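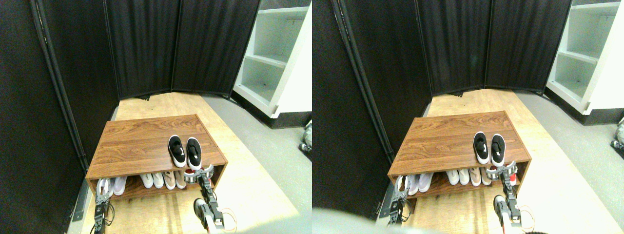 Right gripper holds force after release command, shoe bench task

Category: Manipulation > Faults and Safety
6 min read

ncrenshaw
Posting this before we put the cell back in service. Two-arm setup, shoe bench task: pairs on the lower shelf, one black-and-white pair on top. The right hand closes on a shoe at the right end of the shelf, gets the release command, and the controller reports open. The fingers stay closed. When the arm then retracts, it takes the shoe and the front of the bench with it. On the worst run the bench moved far enough to load the left arm, which was still reaching into the shelf. The left arm tripped on torque. The right arm did not trip at all.

It has happened on 8 of the last 21 runs. Left hand: zero. Both hands run the same firmware from Drenlow. The task code is ours.

What I have ruled out: supply voltage at the hand (steady under load), task script (replayed the same log with the arm parked, hand opens every time), fingertip pads (swapped left to right, fault stayed on the right).

f_saludo
Does "reports open" mean measured position or commanded position? On older Drenlow builds the status word flips when the command is accepted. It says nothing about the fingers.

ncrenshaw
Commanded, as far as I can tell from the log. I had assumed measured. The field is just called grip_state.

f_saludo
Then there is your second fault. You retract on a flag that carries no information. Read the joint encoders in the hand and gate the retract on those. I would do that before looking for the first one.

mcarrillo
Disagree on the order. Gating the retract hides the symptom. If the hand does not open on command, it is a hardware fault and the cell should stay off until it is found. Check the cable. In your picture there is an orange loop at the right arm that looks free to move. With the wrist low and turned in toward the shelf, that loop can pull on the connector. We lost the return pair on one of ours in July that way, and the replay with the arm parked was always clean.

f_saludo
I am not saying leave the hardware alone. I am saying a retract against a closed hand should be impossible whatever the cable does.

mcarrillo
Agreed on that. I still would not run it.

nusrat_r
Separate question. Why did the right arm not trip? It was dragging a bench.

ncrenshaw
Collision threshold on the right arm was raised for an earlier job with heavier parts and never put back. I found it this morning in the Abernathy config. The left arm is at default.

nusrat_r
That is the one I would write up first. The bench is light enough to slide, so the force may never have reached even the default value, but you can't know that now. Put both arms at default, fix the bench to the platform with a force gauge in line, and measure what the retract pulls.

mcarrillo
Please do not fix the bench down until the hand is sorted. A sliding bench is the only compliance you have.

nusrat_r
With the speed capped and a hand on the stop it is fine. Otherwise you get no number.

mcarrillo
I would take the number from a spring scale on the fingers with the arm held still. Same information, nothing bolted.

nusrat_r
Not the same. It leaves out arm momentum.

ncrenshaw
Update, September 25, 2026. Moved the wrist by hand through the shelf poses with a meter on the connector. The return line drops out past 20 degrees of inward roll and comes back when I hold the cable. So mcarrillo was right about the first fault. New cable is on order and the loop will be clamped at the forearm.

Also done: retract now waits on encoder position with a timeout that stops both arms, and both collision thresholds are back to default. I have not done the pull test. The cell stays locked out until the cable is in.

f_saludo
Does the timeout stop cut power to the hand? If it does, check whether the fingers hold or relax.

ncrenshaw
It does not cut power to the hand. Not tested with power off. Adding it to the list.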